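Groove by groove: the case for a slotted bench

A workbench built from aluminum extrusion has no fixed layout. The rails run edge to edge with parallel grooves between them, and anything with the right bolt and nut can be fastened along their length. Grevov, which supplies the profile to small workshops, lists lengths up to 2000 mm.

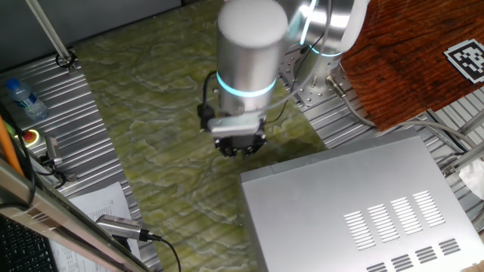

Loads matter more than length. A bench that carries a heavy stone surface needs support under the middle as well as at the ends. Zatix specifies M5 bolts at the corners and a check of every joint after 18 hours of use.
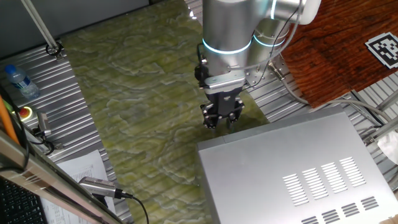

Does a patterned surface make small parts harder to find? It can. Strong veining hides screws and washers, so a plain tray is worth keeping within reach.

Green is a common choice all the same – it is easy on the eyes under bright light.
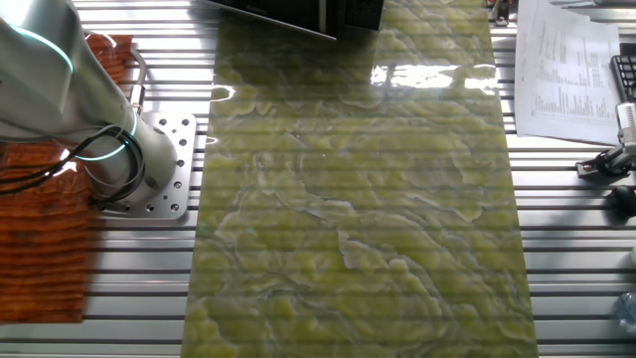
Green marble-patterned surface beside a drilled mounting plate.

Polish is a separate question. A glossy top wipes clean quickly but returns every lamp above it. Delell recommends moving the lights to the side before changing the surface.
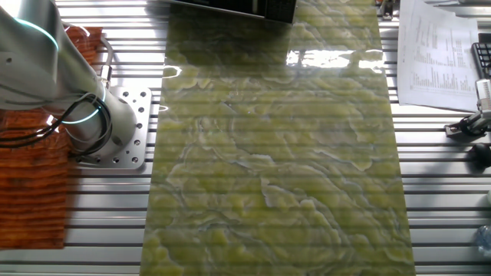
Grooves collect dust and metal chips. A narrow brush drawn along each one, then a vacuum at the open end, clears them.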